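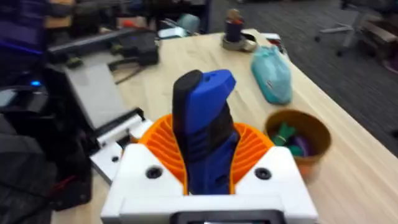 **Unit 6 — Robots on the bench and the people who stand next to it**

Notes for March. Read before class, bring the worksheet from last time. Slides will follow when I get to them.

Last week: big automation. Fenced cells, car bodies, one robot doing one thing for years. Today the small stuff. Arms on ordinary tables, soft fingers, jobs that change every few weeks.

## 1. What the job was before

Case for this unit is Brendau, returns and repair of hand tools. Item comes in, somebody picks it up, turns it over, decides: clean, repair, scrap. Then it goes in a bin and the next one comes.

- 3,849 items in the month before the arms
- one person per bench, own pace, own tools
- training = sit next to someone for a week

Note what is *not* in the job description: noticing a cracked housing by feel, knowing which supplier always sends the wrong screws, telling the new guy. Keep this list, we use it in section 4.

## 2. What the arm took over

Picking up and holding. Less than the brochure said.

Why soft fingers matter: a rigid gripper wants the same part in the same position every time. Ribbed flexible fingers bend around odd shapes, so a handle with a curve in it is OK without a custom fixture. Ribs give way where the object pushes, close in elsewhere. The grip is forgiving — but it also hides small errors. A part can sit a bit crooked and the arm carries on.

Also cheap. Printed housing, two screws out, new part in. Operators can do this themselves and at Brendau they do, which raised a pay question (section 5).

Wrist camera: sees what the hand sees, and the hand itself, and whatever else is behind it. Desks, screens, chairs, someone's cup. Think about that before you read on.

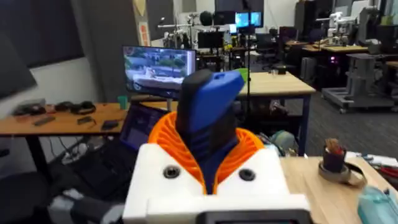
Asif Jafri wrote in after the first version of this handout went round: my problem was never the arm taking the boring part, the boring part was where I did my thinking. Now I get a beep and eight seconds to decide, and then there's a beep again. He asks that we talk about pace before we talk about headcount. Fair, so the order of the next two sections is swapped.

## 3. Pace

First month with the arms: 3,076 items. Lower, yes. People expect the number to go up right away, it almost never does. Of these, 209 were stopped by an operator because something looked wrong. Management read 209 as a fault count. The operators read it as 209 good catches. Same number. Who gets to name it?

Things that set the pace now:

- arm cycle time
- how long the alert waits before it repeats
- whether anyone is allowed to change either one (at first: no)

After a meeting the wait was made adjustable at the bench. Small change, took a long time to get.

## 4. Skills

Go back to the list in section 1. For each line ask: gone, moved, or still there but unpaid?

Feel is mostly gone, the hand that holds the item isn't theirs. Supplier knowledge moved into a drop-down menu, badly. Teaching the new person is still there, but now it is teaching two things, the tools and teh arm.

New work that showed up: clearing the table so the arm has room, swapping fingers, writing up stops. None of it in the old grade.

## 5. Being watched

Camera is for gripping. Recordings kept to fix bad picks. Then a supervisor asks for a clip to settle an argument about a break. You see where it goes.

Brendau rule, in the end: 13 days, then deleted, no use in disciplinary cases. Compare with Baltcombe, where no rule was written and people started leaving their things elswhere and sitting out of view.

## For discussion

1. Pick one item from section 1 that could be protected by a written rule. Write the rule, two sentences max.
2. Who should be able to stop the arm, and who should see the log of stops?
3. Nahom Seyoum argues in the reading that operators should set cycle time by vote. What breaks if they do? What breaks if they don't?

Reading: Seyoum, chapter on bench work, skip the appendix. Brunner case is optional, long, but the part on night shifts is good.

Written answers to no. 1 only — half a page, on paper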